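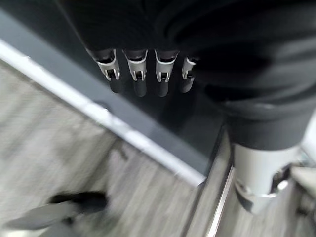
Gray with a white edge

Sep 5, 2018

I have spent more of this summer than I meant to on the gray surfaces in our place. There are two of them, a low cabinet and a side table, both dark slate on top with white edging, and they show everything. A fingerprint that would vanish on oak sits there until the sun comes in, and then it is the only thing in the room.

We bought them because of the floor. The floor came with the apartment and is light gray with a streaky wood grain, and brown furniture looked wrong on it. We tried a walnut bookcase for a month and moved it into the bedroom. White was my first choice, but my sister has white and wipes it every day. Dark gray seemed like the practical option. It was practical in the sense that it doesn't show coffee.

What it does show is hands, dust, and whatever you last cleaned it with. I started with the all-purpose spray we already had under the sink. It left a haze with swirls in it, and you could see the direction I had been wiping. I used less spray. The swirls got thinner but there were more of them.

Then I bought a bottle of Sumanance, which the man at the hardware store said was good on smooth finishes. It smelled fine and dried fast. It also left the top slick enough that the mail slid off the back of the cabinet when I shut the drawer. I gave the rest of the bottle to Gil-soo Ra upstairs, who uses it on his bathroom tile and is happy with it.

The thing that has worked best is plain warm water with a very small amount of dish soap, one damp cloth and one dry one. I wring the damp cloth out hard, wipe the length of the top in straight lines, and follow with the dry cloth before the water can sit. Both cloths are microfiber. I wash them separately from the towels now, after a load that left lint all over them, and I don't use fabric softener on them.

The white edge is a different job. On the cabinet it picks up a faint gray line along the front where people lean. Soap and water takes off most of it. For the rest I use a melamine sponge, barely damp, and keep it on the white only. I slipped once and touched the gray with it, and there is a dull patch near the corner the size of a dime. I have put a plant there.

The other problem was the drawers. The cabinet is a Tak, and the drawer fronts sit so close to the edging that a bit of swelling makes them rub. We had a wet week in June and the top one started catching. I took it out, loosened the runner screws, moved the left runner down by the thickness of a business card and tightened everything again. It has been fine since then. I'll look at it again in October when the heat comes on and the air dries out.

I also put felt pads under the legs of both pieces. The first set I bought had weak glue and left black smears on the floor when they slid off. The second set came in a pack of 40, so I did the dining chairs too, and the stool in the hall.

Next is the wall behind the cabinet, which has a scuff at drawer height that I made myself taking the drawer out. I still have half a can of the paint.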